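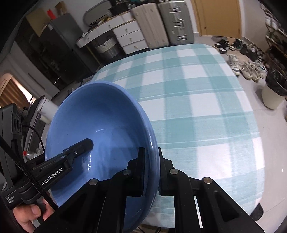
Cluteo Maintenance Desk

Minutes, handheld gripper pair, setup and upkeep
March 18, 2022, Dedus site

1. Previous minutes
Accepted with one correction. The item on spare screws should read "finger screws," not "housing screws." Actions from October are closed except the cable item, carried over to 4 below.

2. Condition of the pair
Both units are in service. The right unit has logged 413 closures after its last check, the left unit nearly 300. Pivot pins on the right unit were checked for side play with the fingers open and again with the fingers closed on the rim of the blue basin. Play was within the shop limit in both positions. No pins to be replaced this month.
The left unit has slight wear on the finger face. Agreed to leave it and look again at the next check.

3. Finger alignment
The basin stays as the reference object for thick-rim grasps. Setup is one finger flat against the inner wall, the other on the outside, with the basin on its side and the opening toward the operator. The second unit may reach into the opening but is not to be used as a prop.
It was noted that glossy plastic leaves strong reflections on the inside wall. Lamp position to be recorded on the check sheet with each run. The tablecloth stays on the table for now – changing it partway through would make the earlier runs hard to compare.

4. Cables (carried over)
The thick braided cable on the left unit still crosses in front of the body. Two routings were tried. Behind the wrist, it pulled at full reach. Along the forearm with a strap, it held, but the strap slipped on longer runs. Suominen has quoted for a 300 mm clip strip. The quote was accepted for one strip, to be fitted to the left unit first.
Cords under the near edge of the table are to be tied back before each session.

5. Fasteners
The finger screw on the left unit is to be checked by hand before each session and with the driver once a week. Thread locker is not to be used until the supplier has answered our question in writing. Screws from the Furnix assortment fit the thread but the heads are too tall. These have been moved out of the gripper drawer.

6. Service interval
Set at 300 closures per unit. The right unit is past this and is next on the bench. The counter goes back to zero only after the sheet is signed.

7. Actions
– Order clip strip: purchasing
– Service right unit, pins and finger faces: bench
– Add lamp position to check sheet: desk
– Written question on thread locker: desk

Next meeting to be set once the clip strip is in.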